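4.2 Missing socks and the limits of self-reported laundry loss

Estimates of how much clothing a household loses each year rest almost entirely on what people say they have lost. We doubt these estimates. The Vitura survey, which is the source most often repeated in the trade press, asked 4,000 adults to recall every garment that had gone missing over the previous year. Recall over so long a period is poor for dull events, and few events are duller than losing a sock. People who are annoyed by a loss remember it. People who find the sock again in April seldom go back and correct their answer.

The survey also treated an unpaired sock as a lost sock. These are different things. A sock may be at the bottom of a gym bag, inside a duvet cover, or in another person's drawer, and its owner will still report it as gone. Earlier work by the Gullden group made the same mistake and then built a cost estimate on top of it, multiplying each unpaired sock by the retail price of a new pair. We can see no good argument for that step. Many of the people they interviewed kept single socks for months, and several wore them unmatched.

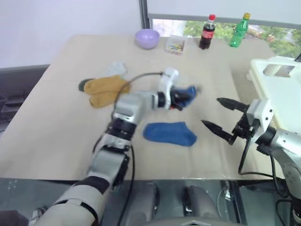

Figure 3. A blue sock held above a beige tabletop.

Our own diary data are smaller but, we think, harder to fool. Of the 1,538 wash loads logged in Ernico and Urio, most ended with no unpaired sock at all. Where one was left over, participants were asked to keep the diary page open and write down if and when the partner came back. A good share of the partners did come back, usually within 2 loads. Under the Vitura definition every one of these would have been a permanent loss.

Diaries have their own faults. Participants knew what the study was for, and some may have sorted with more care than usual - a few wrote as much in the margins. The 50 households that dropped out before the end were also, on average, the larger ones, where we would expect more mixing of clothes between people. If so, our figures are too low for big families. We have not tried to adjust for this, as any weight we picked would be a guess.

What we can say is narrow. The popular claim that washing machines "eat" socks has no support in our logs, and the claim that households throw away large sums this way depends on a definition that counts delay as loss. Section 4.3 applies the same test to gloves.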